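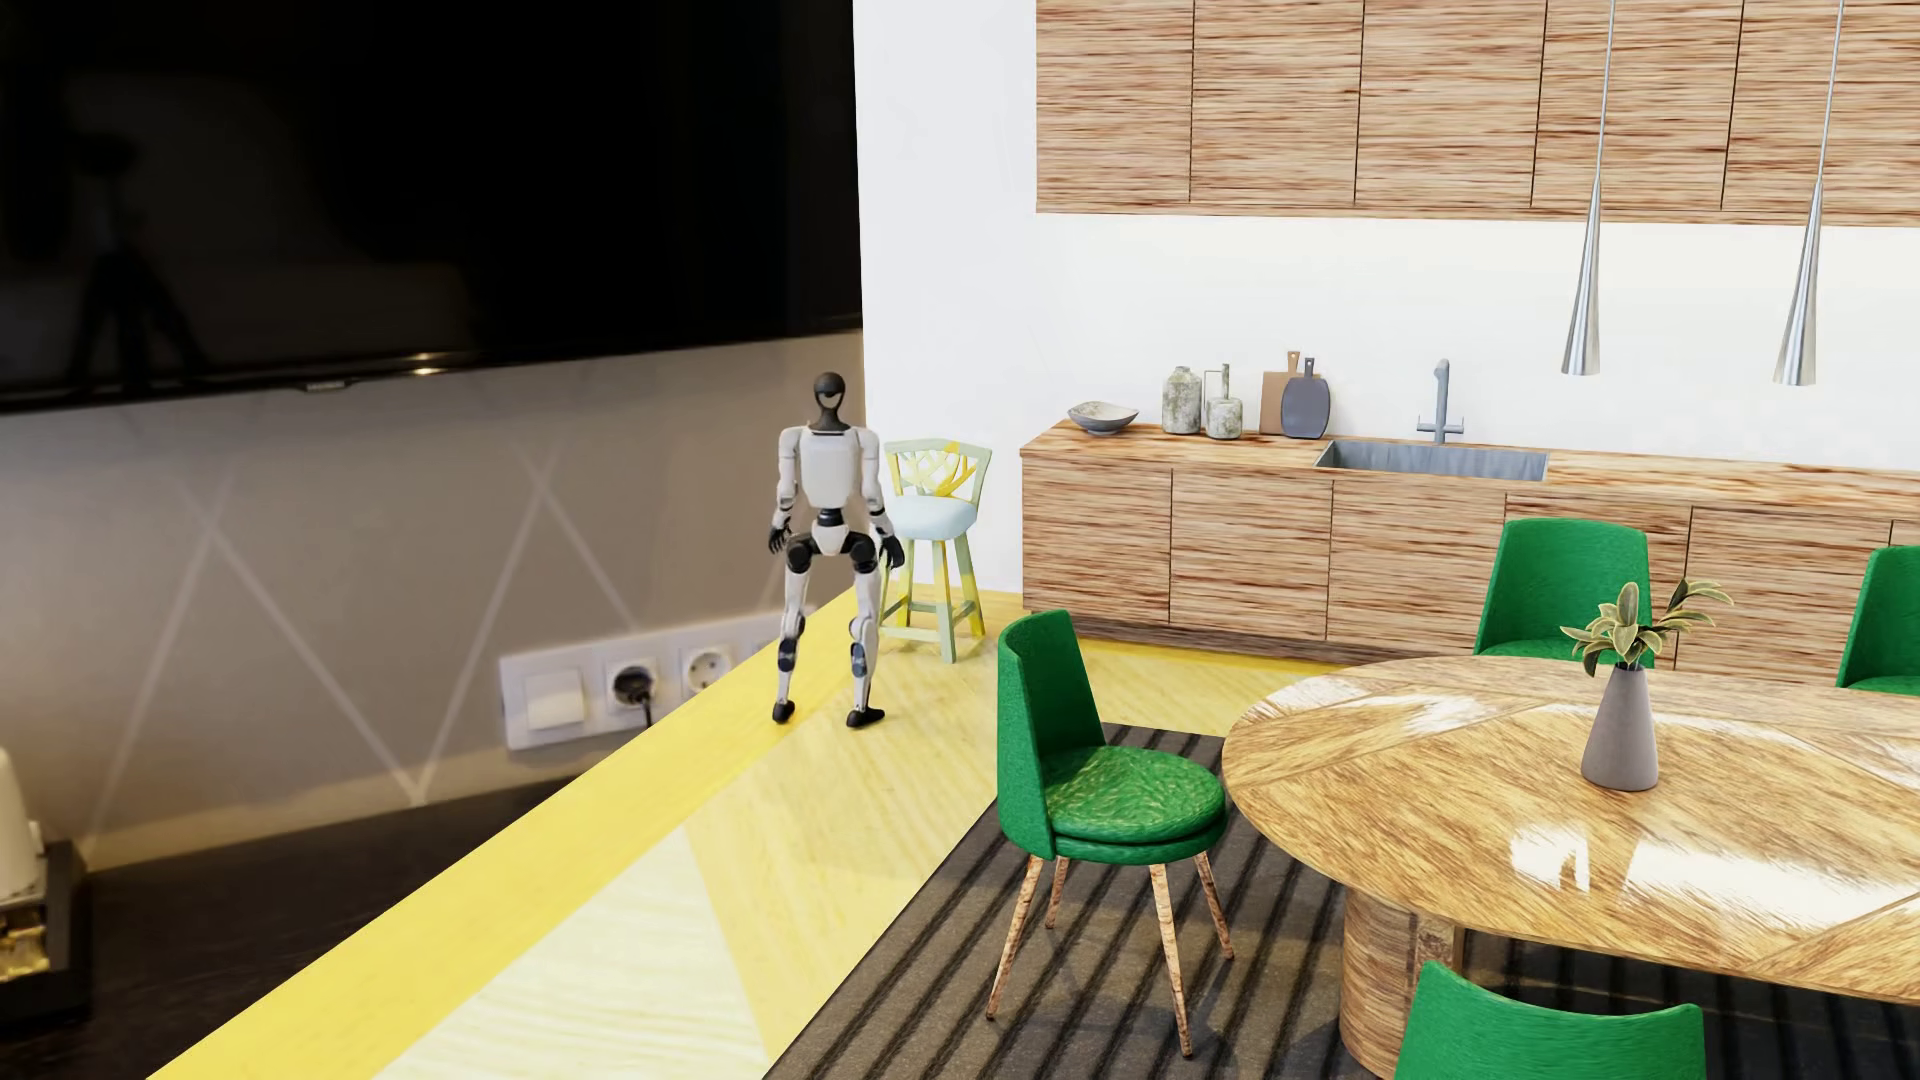
## Marnamine-Sim: humanoid episodes in rendered homes

Simulated episodes for training whole-body policies in furnished rooms. All observations are rendered; there is no real footage in this release. Real-robot runs are in the Flukside set, under a separate license.

### Contents

- 600 episodes: 300 walking to a named object, 300 reaching for one
- 200 further episodes held out for testing, in room layouts not used for training
- 2 camera views per episode - one on the head, one fixed in the room
- joint positions, commanded targets and a text instruction per episode

### Collection

Operators drove the robot in the Segers simulator. Each episode starts with the robot standing, arms at its sides. Start position and heading are random within the open floor area. Floor, cabinet and chair finishes are drawn from a shared material pool, so odd pairings (yellow floor border, green chairs) are expected.

### Known issues

- Glossy tabletops and switched-off screens produce strong reflections. Depth is unaffected.
- Rug contact is modeled as flat floor.
- Small text on props is often unreadable. Do not use it for labels.

### Loading

Run `gonstead pull marnamine-sim`, then point `DATA_ROOT` at the output folder. The test split needs the `--heldout` flag.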